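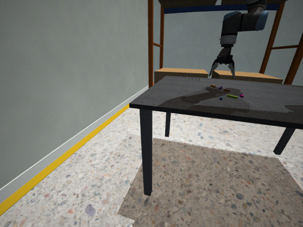

Nafula Khaemba wants to know why we bother collecting demonstrations by hand at all, when the simulator already knows where every block is and could just script the whole thing. Fair question, and she sent it before I'd even posted these notes, so let's start there.

You can script it! I did, for the first version of this course. The scripted arm goes to a spot over the block, drops straight down, closes, lifts, done. Every episode looks like every other episode, and the policy you train on that is great until it ends up a little to one side of where the script would have been. Then it has no idea what to do – it has never seen anybody recover from a bad approach. People wobble, overshoot and come back, and those wobbly bits are worth having.

## What you're collecting

The task is sorting small colored blocks on the dark table in the Grakden scene. One episode = one block picked and placed. The arm starts above the table with the gripper open, the blocks get scattered fresh at each reset, and you drive.

Last year's set (we called it Kirui, it's on the course drive) has 4000 episodes. After I threw out the bad ones we had 2611 left, so yes, I'm going to go on about quality for a bit.

## Before you press record

- Look at the layout. If two blocks landed touching, reset. We'll do clutter in September with the other group.
- Pick your block **first**, then start. Hovering while you make up your mind gets recorded too, and the model learns to hover (ask me how I know).
- Type the instruction the way you'd say it out loud. "Pick up the green one" is fine. So is "grab the long green block". Please don't all paste the same sentence.

## While you drive

Go at a steady pace and don't try to be fancy. If you miss, open up, back off a little and try again in the same episode. Keep those! Mark them `retry`, not `fail`. A `fail` is when the block goes off the table or you give up.

Watch the shadows. The arm throws a big one right over the blocks, and a dark blue block on a charcoal tabletop is hard enough to see already. I leave the lighting random on purpose, so don't switch it back to the flat preset because it's easier on your eyes.

Also mix up which block you go for. In Kirui the orange block was the target in 1049 episodes, way more than any other color, and the trained policy drifted toward orange whatever you asked it for.

## Handing in

Each pair does 3 sessions. Save to the Trevusine folder, one subfolder per session, with your labels file next to the recordings. Replay a handful of your own episodes before you upload. If the gripper jumps between steps, the logging rate was wrong and the session needs redoing – sorry, there's no fixing it afterward.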